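### 3.2 Tableware and portion size

In the second part of the study we asked if the color and the shape of the dish change how much lunch a child takes. Earlier work in school canteens mostly compared large and small plates, and the color was not controlled. We therefore kept the menu the same in all sessions (rice, lentils and one cooked vegetable) and changed only the dish. The sessions were held in August at two day centers, Sultetti and Barico, always at noon. Each center had 13 children in the study. Two children at Barico left before the end and their data are not used in Table 4.

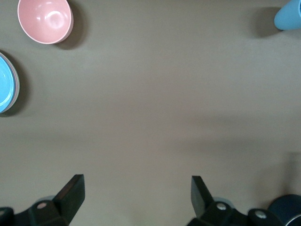
### 3.3 Procedure

The children served themselves with the same spoon. The food was weighed before the meal and again after it, following the method of Yüksel with one change: we did not weigh the bread, as the children often shared it. Every child had nine meals, and the order of the dishes was decided by drawing lots. The staff were told that the study was about taste, so that they would not encourage any child to eat more. All weighing was done by Eliseo Rosales.
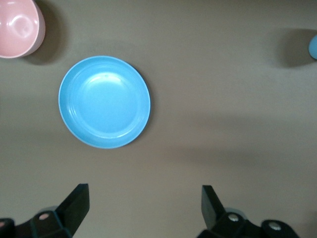 **Figure 3.** Light-blue plate with wide rim and shallow well.

The mean difference between plate and bowl was 9 g for rice and was not significant. For lentils it was larger, 55 g, with more food taken in the bowl. We think that this comes from the depth of the dish, but our design cannot separate depth from color for the lentils.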